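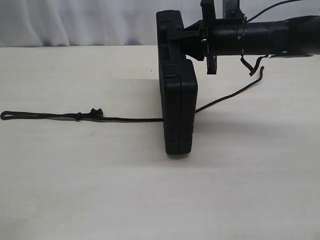

I have been keeping a paper record of what our household spends on electricity for 4 years now, and people keep asking me whether it's worth the bother. I think it is, so I'm writing down how I do it.

The meter is in the hallway closet behind the coats. I read it on the first of the month, usually before breakfast, and write the number in a green notebook that hangs on a nail by the door. Then I subtract last month's number. In April we used 186 kilowatt-hours. The month before it was 171, and I still don't know where the extra went. We were away for one weekend, so I expected it to drop.

I started doing this after we moved to Veken and the first bill was much higher than I was used to. The utility had estimated our usage from the previous tenants, who ran a space heater all winter. I called, read them my own number over the phone, and they fixed it on the next bill. Without the notebook I would have had nothing to say. 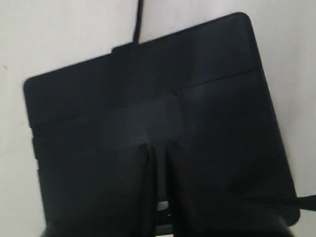
The part that took me longest was working out what uses power when we think everything is off. I borrowed a plug-in meter from my neighbor Piroska Tóth and went through the apartment one outlet at a time. It took most of a Friday evening. You plug the meter into the wall, plug the thing into the meter, and leave it long enough to get a steady reading. I skipped the stove and the water heater, which are wired in.

The old stereo was the worst. It hadn't played anything in months and it was pulling power the whole time to light up a clock that was wrong. The printer was second. Phone chargers with no phone on them were so low that the meter showed zero, so I stopped nagging my husband about those. He has mentioned this a few times since.

I put the stereo and the printer on one power strip with a switch. The strip is behind the bookcase and hard to reach – I should have bought one with a longer cord – but I've gotten used to feeling for it with my foot.

Our total for last year was 1,534 kilowatt-hours. The year before was higher, but we also had a different refrigerator then, so I can't say how much of the difference comes from the strip. Probably most of it is the refrigerator. The old one ran so often that I only noticed the noise when it quit.
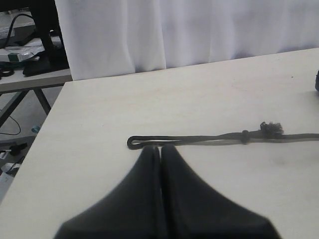
What I write down

The date, the meter reading, the difference from last month, and one line about anything unusual. The last column is the one I look back at most. It says things like "guests, nine days" or "oven every night" or "dryer broken." When a number looks odd, the answer is often sitting there in my own handwriting.

I tried a spreadsheet for a while and kept forgetting to open it. The notebook has room for another couple of years. After that I'll need to find one that fits on the same nail.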